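Trutow 11 Liter Open Waste Bin: Long-Term Review
October 2022
Reviewed by Amber Pilkington

The Trutow 11 is an open-top plastic bin sold for living rooms, home offices and bedrooms. It has no lid, pedal or liner ring. I bought two at full price from Skitero and used both for ten months, one beside a desk and one next to a reading chair.

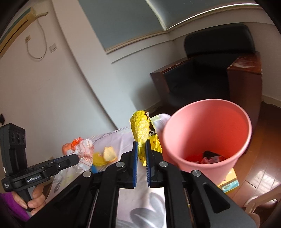
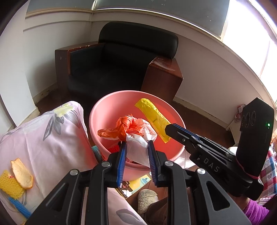 Wrappers and plastic bags, in a room with an armchair.

Capacity. The stated figure is 11 liters. Filled with water to the rim on a kitchen scale, my two samples held slightly more than that. In use, the number matters less than the type of waste. Film and thin bags spring back after they are crushed, so a bin that looks full of packaging can usually be pressed down to half its height. Paper does not recover much volume that way. The desk bin needed emptying twice a week, the chair bin once.

Weight and stability. One sample weighed 1314 grams, the other a few grams less. That is heavy for an open bin of this size. The extra material is in the base, and it works: an empty Trutow stays upright when a vacuum hose is dragged against it. The Gosselin bin I used before went over about once a month.

Opening. The mouth is 35 centimeters across, wider than most bins of this capacity. The shape is low and wide as a result and takes up more floor than you might expect. Measure the gap between furniture before ordering. Mine did not fit between the desk leg and the filing cabinet and had to go on the other side.

Liners. This is the weak point. Standard small liners are cut for narrower mouths and will not stretch over the rim. Medium liners fit but leave a lot of slack, and with nothing to hold the slack it slides down when anything heavy is dropped in. A large elastic band under the rim fixes it — Trutow should include one. I now run the desk bin without a liner and tip it straight into the kitchen trash.

Cleaning. The inside wall is smooth, with a rounded corner at the base. Dried coffee came off with warm water and dish soap. Ballpoint ink did not, and a faint mark remains. Adhesive from shipping labels needed rubbing alcohol, which left no haze on the surface. There was a plastic smell out of the box that took almost 2 weeks to clear.

Service. One sample arrived with a rough seam on the base that scratched the floor. Valentin Costache at Skitero asked for a photo and sent a replacement without wanting the first one back. I sanded the seam down and gave that bin to my sister in Losbridge.

Not tested: outdoor use, food waste, stacking.

Verdict. Recommended for dry waste in rooms with open floor space. Skip it if you insist on a liner or have a narrow gap to fill. A version with a retaining ring is listed for December, and I would wait for that one if you are buying for a bathroom.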